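Ticket : alertes « signature non valide » sur trois postes après mise à jour de l'agent Kaner
Statut : en attente de retour
Ouvert le 28 octobre 2020
Catégorie : sécurité / postes de travail

Bonjour à tous,

J'ouvre un ticket tout neuf parce que l'ancien (celui de juin) a été fermé automatiquement, et que je n'ai pas envie de fouiller dans les archives à chaque message. Je recopie donc ce qui compte et j'ajoute tout ce que j'ai fait depuis ce matin. C'est long, désolé d'avance, mais la dernière fois on m'a demandé « plus de détails », alors cette fois vous allez en avoir !

Le contexte : un petit cabinet d'architectes, 28 postes sous Windows 10, un serveur de fichiers, un pare-feu Flokholm à l'entrée et l'agent Kaner partout. Je m'occupe de l'informatique deux jours par semaine, le reste du temps je réponds au téléphone comme je peux. La mise à jour de l'agent est passée cette nuit sur tout le parc. Vingt-cinq postes n'ont rien dit. Les trois autres, tous au bureau d'études, affichent la même alerte au démarrage :

Module réseau : signature non valide. Composant mis en quarantaine.

Et là, plus de filtrage web, l'icône passe à l'orange, et la console centrale continue tranquillement à m'annoncer que tout le monde est protégé. C'est ce dernier point qui m'embête le plus. Si l'utilisatrice du premier poste ne m'avait pas appelé, je serais encore en train de regarder une belle colonne de voyants verts.

Première réaction, je l'avoue, un petit coup de chaud. Un composant de sécurité dont la signature ne passe plus, on pense tout de suite à un fichier remplacé par quelqu'un qui n'avait rien à faire là. J'ai donc débranché les trois postes du réseau avant de toucher à quoi que ce soit. Les collègues étaient ravis, vous imaginez (rendu de permis de construire demain).

Ce que j'ai fait ensuite, dans l'ordre :

08:40 — Copie du module en quarantaine sur une clé, depuis le premier poste. Calcul de l'empreinte SHA-256. Même chose sur un poste sain. Les deux empreintes sont identiques. Ouf, en tout cas pour ce fichier-là.

09:05 — Empreinte relevée sur les deux autres postes en alerte : identique aussi. Le fichier est donc le même partout, et il est jugé bon sur vingt-cinq machines et mauvais sur trois.

09:30 — Analyse hors ligne des trois postes avec la clé de secours Kaner. Rien trouvé. J'ai aussi relu les journaux du pare-feu sur les dernières 24 heures : pas de sortie bizarre, pas de volume anormal, juste les synchronisations habituelles et quelqu'un qui écoute la radio en ligne.

10:15 — Réinstallation complète de l'agent sur le premier poste (désinstallation, redémarrage, paquet téléchargé à neuf). L'alerte revient au bout de 2 minutes. Agaçant.

10:50 — Vérification de l'horloge. J'y ai cru très fort ! Mais non, les trois postes sont à l'heure, à la seconde près.

11:20 — Ouverture du magasin de certificats. Et là, enfin une différence : sur les trois postes, il manque un certificat intermédiaire signé Kalov, qui est bien présent sur les postes sains que j'ai regardés. La chaîne s'arrête donc au milieu et l'agent conclut que la signature ne vaut rien. Je ne sais pas qui l'a enlevé, ni quand.

En fouillant un peu, j'ai remarqué que ces trois machines sont les seules où nous avions essayé l'outil de nettoyage Kowalczyk au mois de juin (c'était justement l'objet de l'ancien ticket, des lenteurs à l'ouverture des plans). Il y a dans ses options une case « supprimer les certificats inutilisés ». Je ne me souviens pas de l'avoir cochée. Je ne me souviens pas non plus de l'avoir décochée… L'outil a été retiré depuis, et son journal avec, donc je n'ai aucune preuve, juste une grosse envie de l'accuser.

11:55 — Export du certificat depuis un poste sain, comparaison de l'empreinte avec celle publiée dans votre documentation (elle correspond), import à la main sur le premier poste, redémarrage. L'icône est verte, le filtrage web répond, la page de test est bien bloquée. Je n'ai rien fait sur les deux autres, je préfère les garder en l'état tant que vous n'avez pas dit ce que vous voulez en tirer.

Mes questions, donc :

Est-ce que l'import manuel vous paraît propre, ou bien faut-il passer par une stratégie de groupe pour tout le parc ? Je peux faire l'un ou l'autre, mais pas ce soir.

Est-ce que la mise à jour de cette nuit a changé de certificat intermédiaire ? Ça expliquerait que tout ait marché entre juin et hier malgré le trou dans le magasin. Je n'ai rien vu dans les notes de version, ou alors c'est écrit très petit.

Et surtout, pourquoi la console affiche-t-elle « protégé » quand un module est en quarantaine ? Pour moi c'est un deuxième problème, à part, et franchement plus grave que le premier. Si vous préférez que j'ouvre un ticket séparé, dites-le, je le ferai — mais ne fermez pas celui-ci en attendant, s'il vous plaît !

Les journaux de l'agent sont déposés dans l'espace client, un dossier par poste. Je reste joignable jusqu'à 18 h, et ensuite par mail.
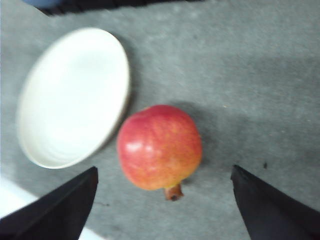
Cremilda Lins
Bonjour, merci pour les empreintes, ça nous fait gagner du temps. Oui, le module réseau est signé avec une nouvelle chaîne depuis cette version, et l'intermédiaire Kalov est devenu obligatoire. L'import manuel convient pour vos trois postes, inutile de déployer une stratégie si les autres l'ont déjà. Gardez quand même une des deux machines restantes débranchée jusqu'à demain, je voudrais un export complet de son magasin de certificats. Pour l'affichage de la console, je reproduis le défaut chez moi et j'ouvre la fiche de mon côté, elle sera rattachée à ce ticket.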